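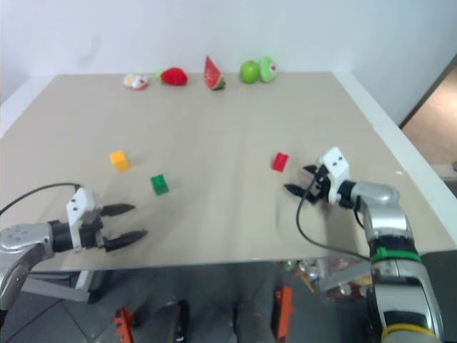

Section 4: Setting up the booking and loans register

4.1 Before you start

This section is for branch staff who are opening a new toy library on the Onden lending system. It assumes that the software has already been installed on the desk computer and that the branch has received its welcome letter from the Mistthorpe office. The letter contains the branch number and a temporary password. Both are needed in step 1.

Allow 60 minutes for the first set-up. The work may be stopped at the end of any numbered step and taken up again later.

Note: Branches moving from the older Mazurek card scheme should read Section 9 first. Card numbers cannot be carried over once the register has been opened.

4.2 Opening the register

1. Start Onden and choose New Branch from the first screen. Enter the branch number and the temporary password.

2. Choose a new password when asked. It must not be the same as the one used for the desk computer.

3. Enter the name of the branch as it should appear on receipts and reminder letters. The name may be changed later, but letters already sent will not be altered.

4. Set the opening hours. Leave a day blank if the branch is closed. Onden will not set a return date on a blank day and will move it to the next day of opening.

5. Enter the loan period in weeks. The usual period is 2 weeks. A longer period may be set for families who live outside the town; see 4.5.

6. Press Save. The words Register Open appear at the top of the screen.

Caution: Do not close the program while the bar at the foot of the screen is moving. The register may be left half written and will have to be restored from a copy.

4.3 Entering toys and sets

Each item lent on its own has its own number. Items that are always lent together, such as play food or a bag of building blocks, are entered as one set with a single number and a list of pieces.

1. Choose Stock, then Add.

2. Select Single Item or Set. This choice is fixed once the entry has been saved.

3. Type a short title. Put the most useful word first, for example "Blocks, small" or "Fruit, soft".

4. Enter the suggested age, as given by the maker. Where no age is marked, leave the box empty and place the item in the Hold group until it has been checked.

5. For a set, type the name of each kind of piece and the number supplied. The list is printed on the loan slip so that the family can check it at home.

6. Print the label and fix it to the bag or box. Labels should not be fixed to fabric.

A branch register can hold up to 300 entries. Branches with a larger stock should ask the Mistthorpe office for a second register before reaching this limit – entries cannot be moved between registers in bulk.

4.4 Returns and missing pieces

When a set is returned, open its entry and tick each line of the list. If a line is left unticked, Onden marks the set Incomplete and removes it from the shelf list. The family's account is not blocked.

Note: A set may be lent while incomplete if the desk lead agrees. Choose Lend As Is and amend the list before the slip is printed.

Caution: Any item with a loose seam, a split or a sharp edge must be withdrawn at once. Mark the entry Withdrawn and do not delete it, as the record may be needed by the safety officer.

4.5 Families at a distance

Families served by the Prestoddale van follow the van's own timetable. Tick Van Loan on the family's record and Onden will use the date of the next visit as the return date. The timetable must be entered afresh each April.

4.6 Making a copy of the register

Choose Tools, then Copy Register, at the close of each day of opening. Keep the copy on a separate drive – a copy held on the desk computer alone does not meet the terms of the branch agreement.

Section last revised 23rd August.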